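Bronetus project, snack handling data: meeting notes
27 April 2023
Attending: Wayne Morin (chair), Karine Arsenault (notes)

1. Episode count
Karine reported 3011 episodes recorded and 2667 kept after review. Wayne asked what was wrong with the rest. Mostly hesitation, she said -- the operator's, and then the model's when it learned from them.

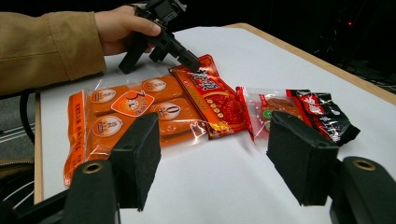
Fig. 1. Tool tip at the sealed end of the red package.

2. Grasp labels
Long debate on whether pinching a wrapper and pinching what is in it are one label or two. Settled on two. Wayne wished it recorded that he said so in the first minute. Recorded.

Shiny film stays on the list as its own condition. The Nikel baseline treats a highlight as an edge and goes after it with great confidence.

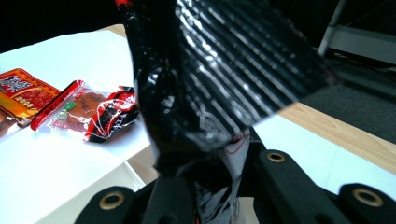 Fig. 2. Black package held between the fingers, wrapper folded at the grip.

3. Actions
Karine: relabel the pinch episodes, then send the kept set to Poirier.
Wayne: write the operator guide, carried over from last meeting and the one before -- now promised for June.

4. Other business
Motion to stop eating the training set. Passed, one abstention (Wayne).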